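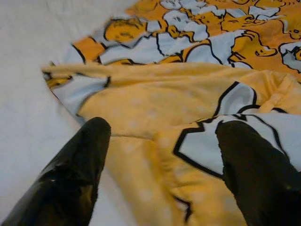
腕部相机视角：两指向内倾斜，指尖位于黄白印花布料上方，布料中部有一道翻折，露出颜色较浅的反面。

图集：Undesen 柔性物抓取套件试用
2018/12/24　文：Genji Arai　摄影：Mirko Cirillo

Undesen 是 Baudry 推出的一套末端执行器套件，面向布料、薄膜和软包装一类没有固定外形的物料。套件包含平行两指夹爪、可更换指套、腕部小型相机、控制盒和一份配套软件。本页记录编辑部在 Datham 试验间的试用情况，重点是单层布料的拾取与展开。文字部分按安装、标定、抓取、软件、维护的顺序排列，选购信息放在最后。

试用设备由 Baudry 借出，试用结束后归还。厂方未参与测试安排，也未在发布前审阅本文。

一、包装与安装

夹爪本体与转接法兰分开包装，法兰螺钉规格与常见的协作臂腕部一致，转接板上另有一组备用孔。定位销偏紧，首次装入需要用塑料锤轻敲，拆卸时则要从侧面的顶丝孔顶出。说明书把顶丝孔画在了法兰另一侧，按图找会找不到，以实物为准。

相机支架固定在夹爪壳体上，随夹爪一起转动，视野始终跟着手指走。支架有两个俯仰档位：低档更靠近指尖，视野窄，适合看褶皱；高档能收进更多台面，适合找布料轮廓。本文的抓取测试全部使用低档。切换档位后必须重新标定，软件不会提醒，也不会比对上一次的支架位置。

线缆有两根，一根供电兼通信，一根走图像。图像线出口朝外，腕关节转到极限附近时会蹭到前臂外壳。我们用尼龙扎带在前臂上加了一个固定点，留出一段余量，之后没有再出现拉扯。配件袋里没有扎带。

控制盒为导轨式，也可以平放。散热孔在顶面，叠放时上方要留空。面板上的状态灯有三种颜色，其中待机与限位报警的颜色接近，在强光下不易区分，建议以软件里的状态字段为准。

二、指套

套件标配两副指套。一副为光面，用于薄膜和塑料袋；一副带细纹理，用于织物。两副的外形相同，前端收窄，指尖为圆头。圆头的好处是压入布料时不易勾出纱线，代价是接触面小，夹持位置偏一点，夹住的布料就明显变少。

更换指套不需要工具，按住根部卡扣向外拔出即可。卡扣行程短，戴手套操作时手感不清楚，容易出现一侧入位、另一侧悬空的情况。装好以后应当做一次空夹闭合，看两指尖是否齐平。软件的自检流程包含空夹一项，但只检查电机电流，对指套错位没有反应。

织物指套在干燥布面上的摩擦力足够提起单层棉布。遇到有静电的化纤布，布料会在松开后继续贴在指面上，需要抬高手腕再抖动一次。配套软件的释放动作里可以打开“抖动”选项，默认关闭。我们的建议是处理化纤时一律打开，节拍会变长，但可以省去人工取下布料的步骤。

三、标定

手眼标定使用随附的标定板，流程由软件引导。操作者把标定板放在台面中央，机械臂依次走到预设位姿拍照，最后输出残差。第一次标定残差偏大，原因是标定板放在软垫上，板面略有弯曲。换到硬质台面后残差恢复正常。这一条说明书里写了，放在附录的脚注中。

相机焦距固定，近处的清晰范围以指尖所在平面为中心。台面高度变化不大时无需处理，若叠放多层厚织物，最上层会离开清晰范围，边缘检测的得分随之下降。软件给出的得分没有单位，手册也没有给出阈值建议。我们按自己的样本定了一个下限，低于下限的图像直接放弃，手腕抬高后重拍。

照明方面，套件不带光源。均匀的漫射光效果最好，褶皱处会留下很浅的灰度变化，足够算法判断走向。点光源会在深色指面上形成高光，高光落进检测区时偶尔被当成布料边缘。软件可以按手指开度自动生成遮罩，把手指区域从检测中去掉，这个功能工作正常，推荐始终启用。

台面颜色对结果影响较大。试用中使用了白色台面，对深色和高饱和度的布料分割可靠；对带有大面积白色印花的布料，轮廓会在白色图案与台面相接的位置断开。厂方提供的处理办法是改用灰色台布，或者在软件中开启“闭合轮廓”。后者会把断口用直线连起来，对规则的手帕和毛巾合适，对揉成一团的布料容易连错。

四、抓取测试

测试由七种织物组成，包含素色棉布、毛巾布、化纤衬里和印花布。每次试验先由人工把布料提起后任意放下，再由系统自行选择抓取点。整个测试期间记录抓取 1387 次，保存腕部图像 3143 张。抓取次数少于图像数量，原因在于部分布局需要重拍，另有一部分图像来自只拍照、不闭合手指的空跑流程。

判定标准如下：手指闭合后抬升，布料离开台面并在停顿期间没有滑落，计为拾取成功；同时夹起多层的情况单独标记，不计入失败，也不计入单层成功。这一标准比厂方资料中的写法严格，因此本文结论不宜与厂方数据直接对照。由于试验间只有一台机械臂，各类织物的试验次数并不相等，以下只作定性说明，不列百分比。

素色棉布：表现最稳定。系统倾向于选择隆起最高的褶皱作为抓取点，两指分别落在褶皱两侧，下压后闭合。失败多数出现在褶皱走向与手指开合方向接近平行时，手指会顺着褶皱滑过去。把手腕旋转加入候选位姿后情况改善，代价是规划时间变长。

毛巾布：毛圈与指面纹理咬合良好，很少滑落，主要问题是多层。毛巾较厚，翻折处往往被整体夹起。把闭合力调低没有帮助，把下压深度减小有帮助。下压深度的调节项藏在“高级”菜单的第二页，名称为“接触偏置”，与手册中的叫法不一致。

化纤衬里：轻、薄、易滑，是本次试用中难度最大的一类。光面指套抓不住，纹理指套勉强可用。闭合过快时，手指带起的气流就能推动布边。将闭合速度降到下限后，结果趋于稳定，但每个循环的时间已经超出我们对该工位的预期。

印花布：抓取本身与素色棉布没有差别，困难在于视觉。图案中的粗黑线条与真实的折痕在灰度上相似，软件的褶皱检测会把线条当成候选，指尖随后对准一块平整的布面。平整区域没有可夹的隆起，手指只能在表面滑动。卡通类印花的线条粗、对比强，误检最多；细碎的小花图案影响较小。

翻折部位对印花布反而有利。反面颜色浅、图案弱，与正面交界处形成一条清楚的边，软件将其识别为折线的可靠程度高于正面的任何一处褶皱。在参数中提高“正反面差异”的权重以后，系统会优先在翻折附近下指。需要注意的是，翻折处天然是双层，适合用作拾取，不适合直接用作展开的起点。展开流程应当先拾取、再悬停、再从下垂的边缘寻找第二个抓取点。

展开功能在本套件中标注为试验性质。单臂条件下，它的做法是夹住一角后沿台面拖动，用摩擦把布料拉开。对手帕大小的棉布有效，对较大的布料只能拉开一个方向。Brernlow 的同类产品采用双臂方案，价格和占地都高出一档，两者不在同一比较范围内。

五、力控与响应

夹爪没有独立的力传感器，闭合力由电机电流推算。对布料而言精度足够，对易碎的物料则不建议依赖。电流推算值在冷机时偏高，开机后先做几次空夹，数值会稳定下来。软件提供预热脚本，运行期间不能移动手腕。

指尖触碰台面的检测同样依靠电流和机械臂自身的外力估计。触发阈值设得过低时，布料隆起较高的地方会提前触发，手指停在半空闭合；设得过高时，指尖会在台面上压出变形，长期使用将加快指套前端磨损。我们最终采用两段下降：先快速到达布料上方，停顿并拍照，确认抓取点没有偏移，再低速下探。

停顿拍照这一步值得保留。手腕下降过程中视角变化明显，远处判断为褶皱的地方，近处看常常只是图案。若取消停顿，印花布上的空抓会增多，素色布料影响不大。软件允许按物料类别分别设定，配方保存在控制盒中，更换电脑后仍可读取。

六、软件

软件分为配方编辑、运行监视、日志三个页面。配方编辑采用流程块的形式，拖放即可，连线逻辑清楚。缺点是流程块不能批量改参数，同一个下压深度在配方中出现几次，就要改几次。支持导出为文本文件，我们后来直接在文本里替换，再导回去，未发现问题。

日志页面以控制盒编号和序号命名文件。图像与动作记录分开存放，两者通过序号对应。试用中保存的动作记录有 2119 条，其中包含抬升、悬停、释放等非抓取动作，因此条数高于抓取次数。导出时若勾选压缩，序号会重新编排，与未压缩的记录无法对应。需要做后续分析的用户应关闭压缩。

运行监视页可以叠加显示候选抓取点和手指遮罩。叠加层刷新比图像慢一拍，手腕移动时两者会错开，停稳后对齐。调试时不要根据移动中的画面判断标定是否准确。

外部通信提供基本的启动、停止、配方切换和状态读取。报警代码表完整，但部分代码的文字说明只有英文。脚本接口有示例程序，示例覆盖拾取与释放，没有展开流程的例子。

七、维护

指套为消耗品。织物指套的磨损集中在圆头内侧，表现为纹理变浅、反光增强。磨损到一定程度后，单层棉布的滑落先于其他症状出现，可以用它作为更换依据。清洁用湿布擦拭即可，不要使用含溶剂的清洁剂，指面会发粘。

棉絮会积在指套根部的卡扣内，积得多了卡扣无法完全回弹。每次更换指套时用软毛刷清理一次。相机前窗为平面玻璃，朝向布料，容易落灰。镜头上的灰点在图像中表现为位置固定的暗斑，与布料一起观察时不易察觉，对着空白台面拍一张就能看到。

八、选购说明

套件以整套形式供应，指套可单独补购，相机支架不单卖。已有 Baudry 旧款夹爪的用户可以购买升级包，内含新的控制盒固件授权与支架，旧款壳体需要自行确认有无支架螺孔。八月以前出厂的壳体没有这组孔。

适合的场合：物料种类固定、颜色与台面反差明显、对节拍要求不高的布料拾取工位，以及需要保存腕部图像的实验室。不适合的场合：印花种类频繁变化且必须保证单层的产线，大尺寸织物的自动展开，以及对夹持力有计量要求的应用。

试用期间发现的手册错误已整理后发给 Baudry，对方答复将在下一版手册中修订顶丝孔位置和“接触偏置”的名称，序号重排的问题尚无答复。

相关内容
Brernlow 双臂展开工作站：现场安装记录
腕部相机的遮罩设置与常见误检
薄膜与软包装：光面指套对比
Datham 试验间台面与照明改造
电流推算夹持力的适用范围

本网站使用 Cookie 以保存浏览设置并统计访问量。继续浏览即表示您同意我们使用 Cookie。您可以在浏览器设置中随时更改。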